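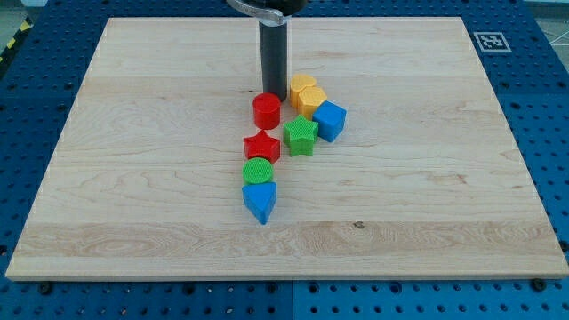
Setting up the push policy in Talto

These steps take you from a clean install to a policy that moves blocks to a target you type in. You need Talto running, the arm homed, and the board screwed or clamped so it can't slide.

1. Check the table tag. Run talto tag watch and leave it open. The pose should hold steady to the last digit but one. If it jumps, change the exposure before you touch anything else.

2. Set the finger height. Lower the tip until it just clears the board, then save that as z_push. Too high and it rides up over the stars. Too low and the arm faults on contact.

3. Draw the workspace. Click the four corners of the board in the overhead view. The controller clips every command to this area, so keep 20 mm in from each edge.

4. Load the block list. Each entry is a color and a shape, such as "red star" or "blue cube". Use the same words in your commands. Talto does not guess synonyms yet - Rasa Bite has a branch for that.

5. Start the policy with talto run push --rate 14. The rate is in hertz. We trained on 1,613 episodes at that rate, and a faster loop makes the finger overshoot.

6. Type a command, for example "push the green star to the left edge". Press space to stop.

If the finger circles a block without pushing it, the tip offset is probably wrong. Repeat step 2, then clear the cache. If two blocks get swapped in the overlay, spread them apart by hand and restart the tracker.

Logs are kept for 24 hours, so copy out any you want to save.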